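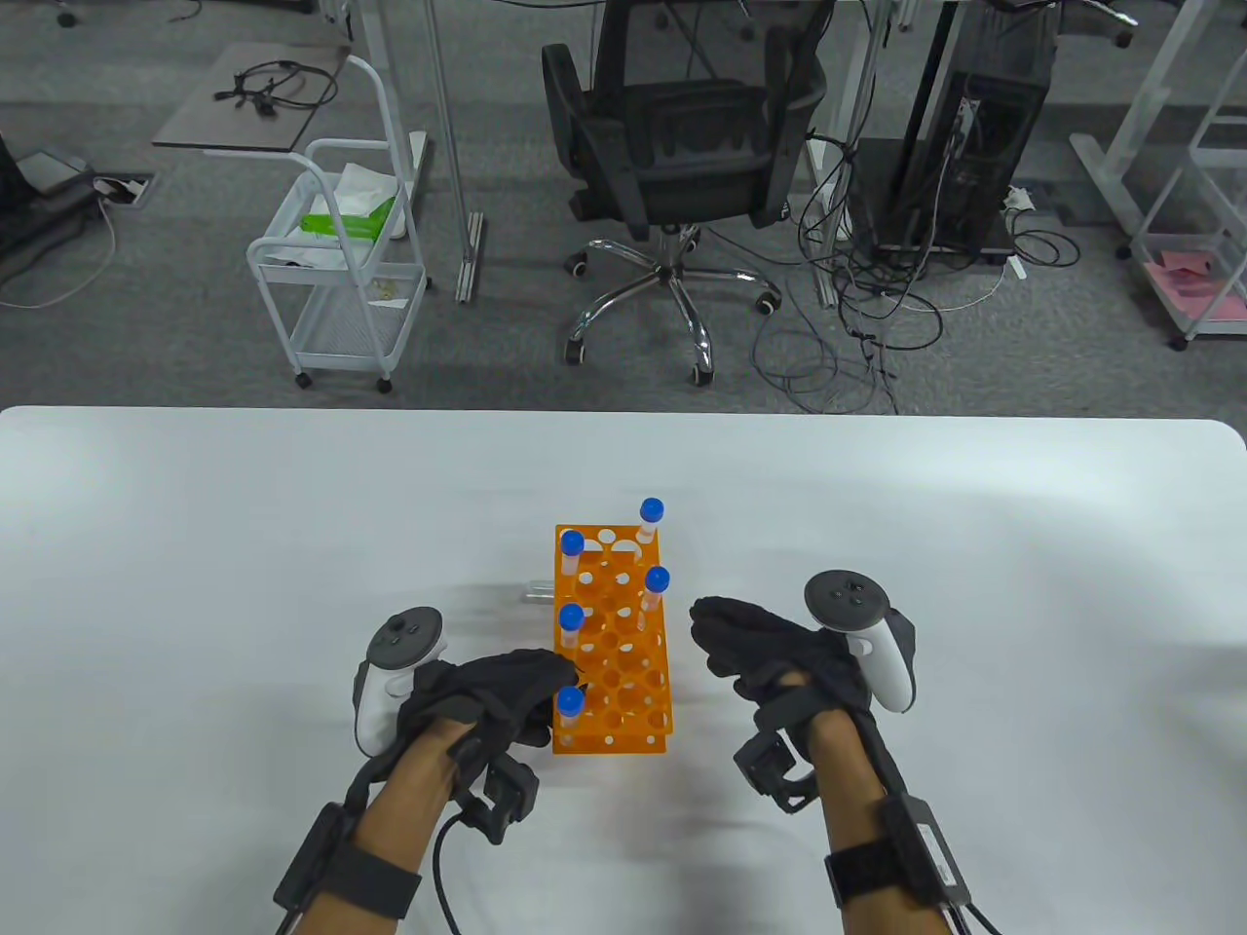 Blue caps in the orange rack, bench side.

Urnar Tiltum 3002 label printer: a review from someone who labels everything

I have gone through a lot of label makers. The first was one of those clicky wheel things where you squeeze out one letter at a time on shiny red tape, and I loved it until my thumb gave out. Then came a string of cheap handhelds that ate batteries and left a full inch of blank tape at each end of every label, which drove me up the wall. So when Ngozi Isah asked if I wanted to take over her Tiltum 3002 and write it up, I said yes before she had finished the sentence!

The short version is that I bought my own when hers had to go back. I paid $126 for it with one roll in the box. That's more than I like to spend on a thing that makes stickers, and I'll get to whether it was worth it.

It's a direct thermal printer, so there's no ink and no ribbon. You feed it a roll of blank labels and it darkens them with heat. The body is a squat gray brick that takes up less room than a toaster, with a lid that pops up when you press both sides. Loading a roll is easy (drop it in, pull an inch of paper over the bar, close the lid) and it finds the edge of the first label by itself. My old one needed three blank labels fed through every single time, and I used to stick them on my coffee cup out of spite.

Print quality is lovely. Small letters stay crisp down to a size where I need my reading glasses, and barcodes scan on the first try with my phone. Pictures come out a bit muddy, but I don't put pictures on labels, so I only tried it once with a drawing of a carrot for the seed drawer. It looked like a boot.

Speed is the part that won me over. I did the whole pantry in one evening, jars and tins and the freezer tubs too, and I never once stood there waiting for it. There's a small tear bar at the front that cuts clean if you pull down and to the left. Pull straight up and you get a ragged corner. The manual doesn't mention this anywhere.

Now the app. Oh, the app. It's called Lornham, and you have to make an account before it will print so much as a dot. The templates are fine, there are plenty of sizes, and you can import a spreadsheet and have it print a row per label, which is great for anybody with a big batch to get through. But it forgets which font I like. Every time I open it I'm back to something skinny and tall, and I have to go three menus deep to fix it. It also asks me to rate it about as often as my dentist sends reminders. Two stars for the app, if I were giving out stars for parts.

I asked Hideaki Kawaguchi, who runs the bench next to mine, to try the spreadsheet import with his own sample names, which are long and full of slashes. The slashes printed fine. The length didn't, and the last few characters wrapped onto a second line and came out tiny. You can turn the wrapping off, but then it shrinks the whole thing to fit. He went back to a fine marker for the very long ones and kept the printer for everything else, and I think that's a fair way to use it.
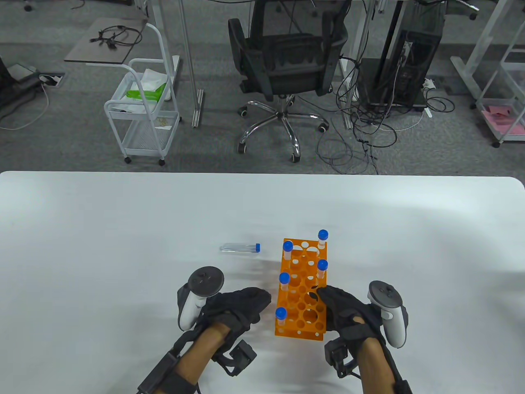
Issue 126

Let's talk about the labels themselves, because that's where your money goes after the first month. A standard roll holds 700 small labels, which sounds like it would last forever. It won't, if you're me. Once the thing is on the counter you start labeling light switches and phone chargers and the backs of picture frames. I'm on my third roll.

The Urnar rolls are good. They stick to glass and to smooth plastic and to painted metal, and they peel off in one piece from all of those if you do it in the first few weeks. Cardboard is another story, and unfinished wood is hopeless (they curl up at the corners overnight). I also tried a roll from Akande, which fits the holder perfectly and costs a good bit less. The paper is thinner and the print looks more gray than black, but for shelf tags and file folders I'd buy it again. Just turn the darkness up one notch in the settings.

Curved things need some care. On a fat jar you can slap a label on any old way. On something narrow, like a pill bottle or a skinny spice tube, a label that wraps most of the way around will lift at the end unless it overlaps itself. Temitope Iyamu showed me a trick for this: make the label longer than you need and leave the last bit blank, then stick the blank end down on top of the start. I've done all my spice tubes that way and they've stayed put.

Heat is the big weakness, same as with every printer of this kind. A label on the jar nearest my stove went dark gray in a couple of weeks. The ones on a sunny windowsill have faded the other way, so you can only just read "basil." If you want something to last outside, or next to an oven, buy a ribbon printer and don't think twice. Cold has been no trouble at all. My freezer labels look the same as the day I stuck them on, apart from one that got rubbed by a bag of peas.

Noise is a soft buzz. It doesn't wake the dog.

A few smaller gripes, in no order. The power cord is too short to reach from my counter to the outlet, so I have an extension lying across the bread board. The light on the front blinks orange both for "out of paper" and for "lid not shut," so you end up checking both. And the lid catch on the right feels a little flimsy to me. Yakubu Ezeani has had his a good while longer than I've had mine and his catch is fine, so maybe I'm fussing.

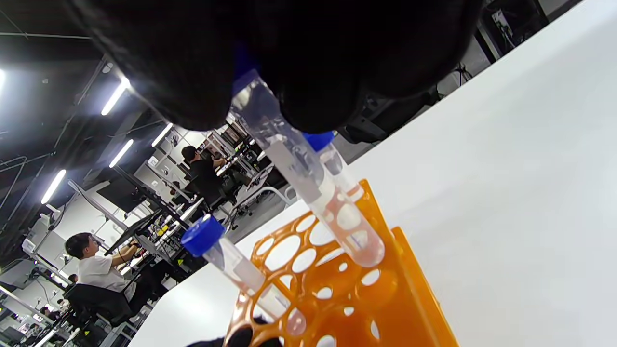
Can you use the Tiltum 3002 without the Lornham app?
Only from a computer. Plug it in with the USB cable, install the driver, and it shows up like any other printer, so you can print from whatever program you like. From a phone you do need the app and the account.

I found that out embarrassingly late, and it changed how I feel about the whole machine. I keep one plain document on my laptop with the right page size and my favorite font (a nice round one, nothing skinny) and I just type over the last label and hit print – no templates, no menus, no begging for stars. If you have a laptop near where you'll be using it, try it that way first.

Would I pay $126 again? I would, but I'd wait for a sale if I only had a pantry to do. For a sewing room, a workshop, a classroom, anywhere with lots of little containers that look alike, it will earn its spot pretty fast. If you only label a few boxes when you move house, get a marker and some masking tape.

Four out of 5 from me, with the missing point going to the app. Ngozi wants hers back in the original box, and I'm still looking for the box.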